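Besach play dinner set with ripple placemat: our review after a few months

I have bought a lot of pretend food over the years, first for my own two and now for my granddaughter, and most of it ends up at the bottom of a toy bin with crayon marks on it. So when my daughter asked for something "a bit nicer" for the play corner, I did my usual thing and read far too many product pages before settling on the Besach set. It came in a plain carton from the Condside shop in three days, on a Tuesday, and we had it on the table before I had even found the packing slip.

I'll admit the placemat was what sold me. I grew up in a house where you set the table properly, even for soup, and I love that this set asks a child to do the same — mat down first, then the plate, then the knife and fork. We have the Arker picnic basket too, and it's a fine toy, but everything just gets dumped out on the rug and that's the end of the game.
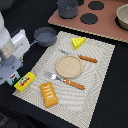
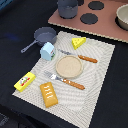

The whole thing with the cheese and the plate laid out, both times.

My granddaughter is four and takes hosting very seriously. She tells you where to sit, she asks if you have washed your hands, and then she makes you wait (and wait!) while she gets everything just so. I think the colors help her along. The knife and fork have matching speckled handles, so she can pick out the pair from a heap of other toys without any help from me, and the yellow cheese with its round holes is the first thing she offers every guest, whether it goes with the rest of the meal or not. I have been served cheese with my coffee at eight in the morning and said thank you very much.

Now for the grumbles. The mat has that lovely wavy texture, and crumbs from real crackers get down into it. I go over ours with a soft, dry brush and it comes up fine, but I wish there were a line about cleaning in the leaflet. There is also only one place setting in the box. One! Dinner for two means buying a second set, and I would happily have paid a little extra for another plate. I wrote to Besach about it and got a friendly reply, though no promises.

The storage bag is on the small side as well. We gave up on it in the first week and keep everything in an old Adjei cookie tin, and the mat lives flat on top of the bookcase.

Would I buy it again? Yes, and I already have — a second one is put away in my closet for a birthday in November, so please don't mention it if you know my family.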